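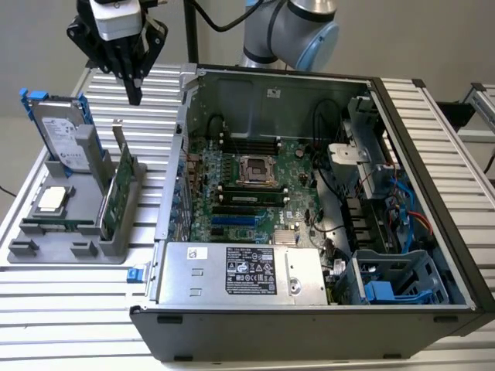
Cenholm shop puts its robot teardown rules in writing, and shares them with everyone

Good news for anyone who works with used computers and the machines that now help take them apart. Kundness, the refurbishing and parts recovery shop in Cenholm, has published the house rules it uses at its robot benches, and any other shop is free to copy them, change them or argue with them. The rules came out in August as a plain 5-page document, and people in the trade have already been passing it around with real excitement.

The document is called the Bench Rules, and it covers one fairly narrow job: a collaborative arm and a person working on the same desktop computer, pulling out memory, processors, drives and cards so they can be tested and used again. There are bigger standards for robot safety, of course, and the Bench Rules say right at the top that they don't replace any of them. A shop still has to do its own risk assessment for the arm, the gripper, the fixture and the part being handled, all together. What the Kundness rules add is the everyday stuff, the things that get settled between two people at a bench and then forgotten when one of them goes on vacation.

"We had all of this in our heads and on sticky notes," says Ásdís Eyvindsson, who led the writing. "Somebody new would start and they'd learn one version from the morning crew and a different one from the afternoon crew. Both versions were fine! But the robot only knows one, and the person next to it had better know the same one."

The first section deals with power. A computer has to be unplugged before it comes anywhere near the arm, and the person who unplugs it is the one who signs the job card. The power supply stays closed. That rule has no exceptions, for people or for the robot, and a supply that looks damaged or smells burned goes straight to a separate shelf with the whole case around it. Laptops and anything else with a built-in battery are out of the program completely for now. Eyvindsson hopes to write a second document for those, but she wants a lot more bench time first.

Then comes the fixture section, which is the longest and probably the most useful to other shops. Every removed part gets its own pocket in a parts tray, and the tray has to be in its marked position before the program starts. Parts are never set down loose on the bench, even for a moment. Processors lie flat and are handled by the edges. Drives go in upright, in their carriers if they came with carriers. Cards stand in slots so the gripper can reach them without touching the contacts. If a part won't sit properly in its pocket, the operator stops the job and moves it by hand, and the program restarts from a known step. Trays get checked for cracks and worn walls at the start of each shift.

Static gets its own page. Wrist straps, grounded benches and the resistance of the gripper fingertips are all on it, with a space for each shop to fill in its own test results. Uvine, the small company that makes fingertips for the Kundness grippers, helped with this part and suggested that tips be tested on the arm, in place, since a good tip on a badly grounded mount doesn't protect anything.

Drives get a page too, for a different reason. Each one is logged by serial number before it leaves the tray, and it stays in a locked bin until it has been wiped or destroyed. Camera images from the bench can show labels, so the rules treat those images as customer records. They're kept for 60 days and then deleted, unless a customer has asked in writing for something shorter.

The part people seem to like best is the section on hands. Kundness runs its arms at reduced speed whenever a person is inside the marked area, and the rules spell out what that means at the bench. One person is in charge of the job at a time, and that person says so out loud when handing over. Nobody reaches into a case while the gripper is moving inside it, slow speed or no slow speed. Sharp edges count as part of the hazard – a thin metal bracket in a gentle gripper can still cut you – and cards with brackets have their own approach path that keeps the metal turned away from the operator's side. Loose cables have to be tucked or clipped back before the arm goes in, because a snagged cable can drag a board or tip a case.

There's also a stop rule, and it's a friendly one. Anyone in the room can stop the arm for any reason, and the job card has a line for it that asks what was seen and nothing else. It doesn't ask whose fault it was. Over the trial period the shop ran 154 desktop units under the draft rules and collected every one of those cards, and a good share of the final wording came right off them. The bit about saying the handover out loud came from a card. So did the tray check.

Þrastardóttir, a training outfit that runs short courses for repair technicians, has picked the document up for its beginner class. Students will go through the checklist with the arm locked out first, then do a supervised job with the arm running, and then write a stop card of their own, whether or not anything went wrong. The course team says the stop card exercise gets people talking faster than any slide deck they've tried.

Eyvindsson would love to hear from shops that do things differently. Kundness works mostly with office desktops, which tend to open up nicely and have parts in sensible places, and she knows that small form factor machines and home-built towers are another story. The gripper force limits in the rules are the shop's own settings for its own parts, and the document asks readers to measure theirs and not borrow the numbers.

"If your bench has a better rule for memory modules, please send it," she says. "Those little latches still give us trouble some days. I'd be so happy to cross out our paragraph and put in yours."

Revisions will be gathered up every 3 months, and each new version will carry a list of what changed and which shop suggested it. A shop can ask to be left off the list. Older versions will stay available so that anyone in the middle of training can finish on the one they started with.

Printed copies can be picked up at the Kundness front counter in Cenholm, along with blank job cards and stop cards. Shops that want to watch a job from start to finish can ask at the counter for a visit – closed-toe shoes, please, and long hair tied back.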